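Search this site Search Go

Flemex Memorial Page Builder: Review

3 min read

I used the Flemex memorial page builder in March to put an obituary online for my aunt and to print programs for her service. The basic page is free. The printed pack costs $67 and covers the programs plus a year without ads on the page.

Setting up took me one evening. You fill in dates, places and family names, then paste the obituary into a box that holds 3,000 characters. Ours ran over, so I cut the part on her bowling league. The page can hold 20 photos, and they upload quickly. 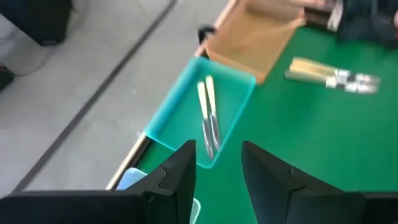
Guest book and printing

Messages wait for your approval before they show. Relatives in Wemosness had no trouble signing from their phones. The programs arrived in eight days on decent heavy paper, with one photo darker than on screen.

What I didn't like

You can't change the order of surviving relatives without deleting the list and typing it again. The Sabbagh template also puts the service time in very small type. Otari has larger print and easier editing, but charges for the page itself.

Four stars out of five. Order the programs early.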